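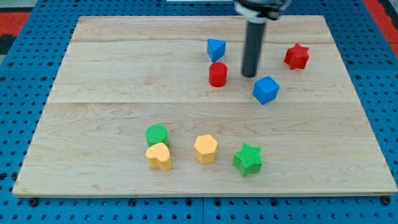 Tuấn Trịnh
Werkstattleitung, Holzwerkstatt Clostemwood

Startseite | Werkstattbuch | Material | Kontakt
Drucken | Per E-Mail senden

Werkstattbuch, August – Auflagebrett und Formsteine

Das Auflagebrett aus hellem Ahorn wurde heute auf dem blauen Lochplattentisch durchgesehen. Beide Leimfugen laufen über die volle Breite. Mit dem Fingernagel ist an der oberen Fuge kein Versatz zu spüren, an der unteren ein sehr geringer auf der linken Seite. Ein Nachschleifen wird vorerst nicht für erforderlich gehalten. Die dunkleren Streifen in der Maserung sind Wuchsmerkmale und bleiben, wie sie sind.

Das Brett liegt lose auf. Bei seitlichem Druck von Hand verschiebt es sich um 9 mm, bevor die Reibung greift. Für das Arbeiten mit den Formsteinen genügt dies. Beim Hobeln oder Stemmen ist das Brett abzunehmen, der Tisch ist dafür nicht vorgesehen. Die Schraubenköpfe an der vorderen Tischkante wurden auf festen Sitz geprüft und nicht nachgezogen.

Auf dem Brett liegen acht farbige Formsteine aus dem Satz von Huỳnh. Kanten und Ecken wurden einzeln abgetastet. Zwei Steine wiesen leicht raue Kanten auf und wurden mit Körnung 240 gebrochen – ohne Eingriff in die Farbflächen. Ein Nachlackieren ist nicht vorgesehen, solange der Farbton im Satz einheitlich bleibt. Die Steine sind nach Gebrauch in das Fach 13 zurückzulegen und keinesfalls auf dem Brett zu stapeln, da frühere Bretter dadurch Druckstellen bekommen haben.

Zur Oberfläche: Das Brett ist weiterhin unbehandelt zu belassen. Der Vorschlag der Kollegen von Grokex, ein Hartöl aufzutragen, wurde besprochen und zurückgestellt. Geölter Ahorn dunkelt nach, und die Farben der Steine sollen sich auch künftig deutlich vom Untergrund abheben. Reinigung nur trocken oder nebelfeucht, stets in Faserrichtung.

Offen: Ersatzbrett zuschneiden, Rohmaterial liegt unter Regalnummer 156. Fugenbild bitte vor dem Verleimen mit mir abstimmen.

Weitere Einträge
Leimproben, zweite Reihe
Inventar Formsteine Huỳnh
Etiketten für Datbridge-Regale
Absaugung, Filterwechsel

Zurück | Übersicht | Weiter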